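Trevaskis Playroom, Wultovstead: progress report to the Hakham Fund, December

Hello again! I promised you a proper update once the floor was down, and the floor is down, so I'm writing this with a cup of coffee balanced on the radiator. It has been a busy stretch and mostly a good one.

First, the money. Of the $400 you set aside for play materials, we have spent $361. Most of that went on sorting trays, shelf bins and a big order of blocks from Vekus, who were slow to ship but very nice on the phone. The remaining $39 I'd like to keep for replacements (small pieces vanish at a rate you would not believe), unless you'd prefer it back.

The room itself is so much brighter. The old carpet dated from 1997 and smelled like it, and the new vinyl wipes clean in minutes. We moved the bookcase under the window, which the toddlers love and the books probably don't. The back door still sticks in damp weather - I have called twice and will call again.

Now the sorting tables, my favorite part. We went with white tops in the end, so the colors stand out for the little ones and anything left behind at closing time is easy to spot. The children go straight for the cubes. They match them, line them up and hide them in their sleeves, and the older ones have started making up rules for the younger ones, which leads to a certain amount of shouting. 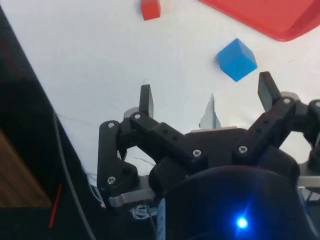 White tabletop with a red cube and a blue cube.

We have had 119 visits since reopening, counted from the sign-in book, and mornings are fuller than afternoons. A few parents have asked for a later session, so I'm going to try one in January and see who comes.

Still to do: labels for the bins, a second coat of paint by the sink, and that door. I'll send the receipts separately as soon as I've found the one for the trays. Thank you so much for sticking with us!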